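Nondovton Robotics Club
Bench safety check, two-arm cell ("Irnen")
Checked 28 Nov 2021, before the backpack packing practice

I'm doing the comments in full this time, since half of you told me the last sheet just said OK OK OK all the way down and you learned nothing from it. Fair enough! Tick marks first, grumbling after.

1. Emergency stop
Pressed and released 2 times, once with the arms parked and once during a slow move. Both arms quit right away.
Result: PASS
Comment: Whoever is on the button stays on the button. I know it's boring. Swap every few runs if you get sleepy (I do).

2. Base mounts and front rail
Bolts checked with the hex key, left and right. No wiggle on either side.
Result: PASS
Comment: The rail needs a wipe. There are specks all along it and I'd like them gone before they find their way under a base. Dry cloth please, no spray near the electronics.

3. Arm cables and hoses
Moved both arms by hand through the full reach, power off, and watched the loops at the wrists.
Result: PASS, WITH A NOTE
Comment: The right one is the one I keep an eye on, because its loop runs close to the wall. If you're writing a new path, leave it more room than you think it needs. Cable ties on the left upper arm are snug. Don't trim them, don't add more, just tell me if one goes missing.

4. Small wiring at the front
Tugged gently at each connector. Nothing came out.
Result: FIX SOON
Comment: The thin wires by the left base are dangling and I don't love it. A sleeve or a clip would do. I've put it on the list for January, but if anybody gets to it first I will be thrilled.

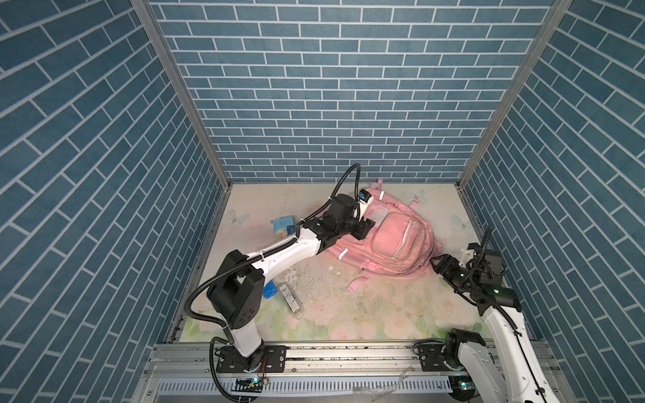
5. Grippers
Opened and closed both with the Sipos test script, set to low force. Fingers line up fine.
Result: PASS
Comment: Counter reads 3,884 cycles on the left and 446 on the right, so yes, you are all writing left-handed programs. Please give the right arm something to do! We look the fingers over at every 1,000 cycles, and the left is coming up on its next one.

6. Floor mat
Checked for bumps, curled corners and anything slippery.
Result: PASS, BARELY
Comment: It's flat and it stays put, so it passes. It's also scuffed in the middle and shedding little white bits, and there's a pink stain that I've given up on. I'd vote for a new one before we go to Poltia. Same kind of pattern is fine, I've grown fond of the roses and butterflies.

7. Loose items in the work area
Result: OK FOR THIS TASK
Comment: School supplies that belong to the run can stay in, over on the left. Hex keys, phones, snacks and spare screws can't. Count your tools back into the drawer before you power up, and that goes for me too, I was one short last time and it was in my pocket.

8. Backpack straps
Result: WATCH
Comment: A trailing strap is the thing most likely to catch a finger and drag the whole bag along. If you see it snag, stop the run. Don't reach in and help. Stop first, then hands.

9. People stuff
Hair tied back, sleeves up, glasses on, one person at the keyboard.
Result: PASS
Comment: Good job on this one. Jackets with drawstrings go on the hooks.

Still open: wire sleeve at the left base, rail wipe, new mat. Cell is cleared for slow speed only until the wires are done.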